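Gutholm Leisure Centre, Tidy Table Project
Minutes of the fault and safety review
Held 10/9/20 in the upstairs office

Present: Mareike Kleinschmidt (chair), Osvaldo Quintana, Mahsa Soltani, Lăcrămioara Bratu (minutes)
Apologies: Zuleica Brito

1. Minutes of the July meeting

Agreed as a correct record, with one change. Item 4 should read "finger pads", not "finger plates". The action on Osvaldo to label the spare battery cases has been done.

2. The pinched cable

Mahsa went through her report, which had been sent round beforehand. The arm was clearing a table in the seating area when it closed on a phone charging lead instead of the charger. The lead was still plugged in at one end to a power bank. The arm lifted, the lead went tight and the power bank was dragged over the rim and on to the tiles. The casing split. There was no smoke and it did not get warm, but Mahsa put it in the sand bucket outside and left it there overnight.

No one was hurt. Osvaldo was at the laptop and pressed the stop button. The arm carried on for a further 6 seconds before it came to rest. All present agreed that this was the more serious of the two faults and should be dealt with first.

3. Stop button

Osvaldo has been through the log. The button signal reached the Idier control box at once, but the box was set to finish the move in hand before stopping. The setting had been put in during bench work at Lacerda, where a sudden halt was making the arm drop cups, and it was not taken out before the arm came to us. It is not on the handover sheet.

Mareike asked whether the setting could come back by itself after an update. Osvaldo said he did not know and would ask Lacerda in writing. He has changed it on our box and tried the button 20 times with the arm in motion. It stopped straight away each time. Mahsa asked for the same test to be repeated by somebody other than Osvaldo, and this was agreed.

4. Grip force

The grip limit was found at 65 per cent. It should be 40 for anything with a lead on it. Lăcrămioara said the printed sheet by the charging shelf still gives the old figure and people have been following it in good faith. The sheet is to be taken down today. 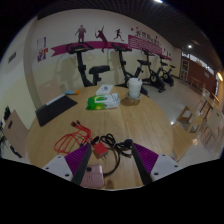 Mahsa said that lowering the force would not have prevented the fault on its own. The software treats a lead and the thing it belongs to as separate objects, and picks whichever it is surest of. Loops of cable seem to be the worst case. It gives them a high score as a solid object and goes for the middle. She has seen it do the same with a shoelace.

Osvaldo would like to carry on with mixed tables, as they are what the arm will meet in daily use. Mareike was not happy with this while the cause is open. After some discussion it was agreed that hand-held gripper work can go on with cables and chargers on the table, with a person holding the tool throughout. The arm itself is limited to cups, wipes and paper until the next review.

5. Battery items

Mahsa asked for a firm rule that nothing containing a battery is lifted by the arm. Agreed. Osvaldo asked that it be noted that this rules out phones, which were the main thing the centre wanted moved to lost property. Noted.

The sand bucket was a lucky find and belongs to the grounds staff. We will buy our own, with a lid, and keep it by the fire door.

6. Working near the public

Lăcrămioara reported that two members on the exercise bikes had asked at the desk what the bang was. They were told and seemed satisfied. The centre manager has since asked for the arm to be run only before opening. Mareike has accepted this for now.

The floor tape had lifted at one corner and will be relaid. Chairs are to be pushed back before the arm is switched on.

7. Gripper pads

Grura have sent replacement pads in a softer grade. One set is fitted and the other is in the cupboard. Zuleica sent a note to say the new pads mark easily and should be wiped with water only. There was no decision on whether to order more.

8. Actions

Osvaldo: write to Lacerda about the stop setting and ask for a full list of anything else changed on the bench.
Zuleica: repeat the stop button test and sign the log.
Lăcrămioara: take down the old force sheet and put up a new one.
Mahsa: buy bucket and sand, send the fault report to the centre manager.
Mareike: relay floor tape, agree early access hours with the desk.

9. Any other business

The upstairs office key sticks and needs a new copy cut. Osvaldo has the only good one.

Date of next meeting to be fixed once Lacerda have replied.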